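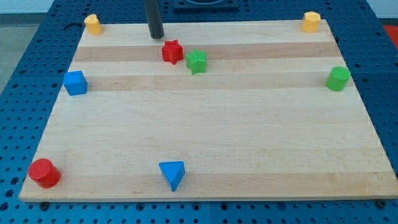
主题：学生项目组的推积木课题，成功率数字怎么看？

楼主 Bustatow
发表于 2021-08-26
我们社团这学期做的是语言指令推积木，比如“把红色星星推到蓝色方块旁边”。臂端就一根杆，没有夹爪，枫木拼板当桌面，积木红绿蓝黄各两块。学生攒了1,475条轨迹，报告里写“基本掌握指令理解”。我看完不太信，想听听各位意见。

回复 1楼 Feromel
先问测试怎么做的。总共测了多少条指令？有没有训练里没出现过的说法？

回复 2楼 Bustatow
测了104条，句子是同一批学生写的，跟训练集的写法很像。我提过这事，他们说时间不够。

回复 3楼 Thái
那就别写“理解”。颜色和形状绑得太死，蓝的就一个方块一个三棱柱，模型只认颜色也能蒙对一半。至少加一组只说形状不说颜色的句子。

回复 4楼 Sunar
楼上有点苛刻了吧。学生项目，能把杆子稳稳停在红星上面再往下推，手眼标定这一关就得花不少功夫。我带过一届，三月才把相机装好，最后演示只跑通9次。

回复 5楼 Thái
标定做得好我承认，可报告标题写的是语言。两码事。另外两颗星差点挨在一起，这种摆法推红星很容易带到绿星，带到了算成功还是失败？

回复 6楼 Bustatow
问到点子上了，评分表里没写。我翻了记录，不同的人打分标准不一样。

回复 7楼 Feromel
那这个成功率我一个字都不看。先定规则，碰到别的积木移了多远算失败，写死，再找没参与的人重打一遍。

回复 8楼 Sunar
重打可以，别让他们重采数据就行，竞赛截止前根本来不及。只说形状的句子补40条，一个下午的事。

回复 9楼 Thái
40条少了点，不过总比没有强。初始摆放也要打乱，像现在这样大多靠着板边，中间一大片空着，路上没什么障碍，难度偏低。

回复 10楼 Bustatow
行，先改评分表，再补句子。标题我让他们把“理解”两个字拿掉，估计要吵一架。跑完我回来贴结果，不好看也贴。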